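ホーム > 台所 > 掃除 > 道具の手入れ > 索引

白い作業台の汚れ落とし:洗剤の濃度と拭く順序

メラミン化粧板や塗装仕上げの白い台は、汚れが目立つわりに落とし方を誤りやすい。粉末状の汚れ、油膜、色素沈着の三種は性質が異なるため、同じ布と同じ洗剤で一度に処理しないこと。

1. 乾いた汚れを先に除く
パンくず、砂糖、鉛筆の芯などの固形物は、水分を与える前に取り除く。濡れ布巾から始めると粒を引きずり、艶消し面に細い擦り傷が残る。柔らかい刷毛で奥から手前へ掃き、残りは乾いたマイクロファイバー布で押さえて取る。器や皿を置いたまま周囲だけを拭くと、縁に沿って粒がたまる。
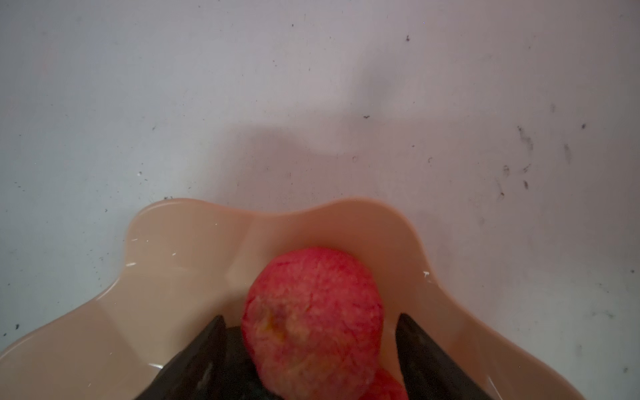

読者からの指摘では、刷毛より掃除機の細口ノズルのほうが早く、弱運転で台から少し浮かせて使えば傷もつかないという。当方でも試したが、ノズル先端に布を巻けば実用上の問題はなかった。ただし壁際の隙間には刷毛のほうが届く。

2. 油膜
中性洗剤の希釈液を作る。水600mlに対し洗剤は小さじ半分で足りる。濃くしても洗浄力はあまり上がらず、すすぎの回数だけが増える。布を浸して固く絞り、一方向に拭く。往復させると、取れた油を塗り広げることになる。続いて水拭きを二回、最後に乾拭き。Weltisの台所用中性洗剤を使っているが、他社品でも手順は変わらない。

3. 色素沈着
紅茶、カレー、果汁の染みには重曹を水で練ったものを薄くのせ、五分置いて湿った布で拭い取る。こすらないこと。艶出し仕上げの台では曇りが出る場合があるので、目立たない隅で先に確認する。塩素系漂白剤は変色の原因になるため、化粧板には使わない。酸性洗剤との併用は厳禁である。

4. 黒い擦れ跡
金属や靴底のゴムによる筋は、メラミンスポンジに水を含ませ、力を入れずに数回なでる。消えなければ消しゴムを試す。

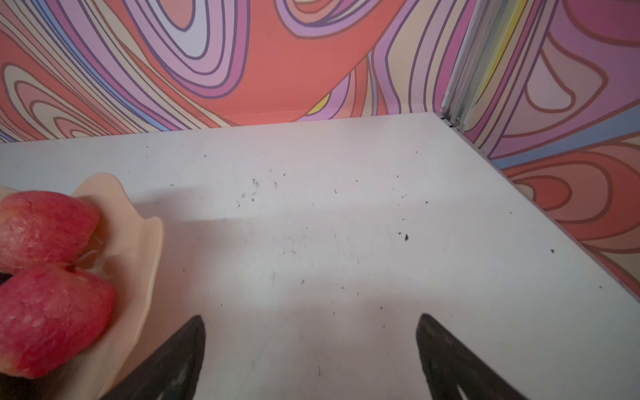

壁際の処理は台の面とは別に考える。台と壁の継ぎ目には水が残りやすく、紙製の壁紙では下端から浮きや染みが進む。布は継ぎ目の手前で止め、最後の数センチは固く絞った布を指に巻いて拭く。波形の帯が何色も重なるような柄の壁は、白い台と違って跳ねた汚れが見分けにくい。柄物の場合は目視に頼らず、台を拭いた日に壁の下端も乾いた布で押さえ、布に色が移るかどうかで判断する。隅は二面の壁が合わさる箇所で埃が固まりやすい。綿棒を使う。

5. 布の管理
台用と床用の布は色で分ける。使用後は洗って広げて干し、丸めたまま置かない。当方ではWorkuの300mm角の布を四つ折りにし、一面ごとに替えて使っている。繊維が寝て吸水が落ちたものは床用に回す。柔軟剤は吸水を妨げるので入れない。

補足:希釈液は作り置きせず、その日のうちに使い切る。8月など室温の高い時期はとくに守ること。

分類:台所/掃除/作業台・天板

© Clirkemlow 暮らしの手順 | お問い合わせ | ページの先頭へ戻る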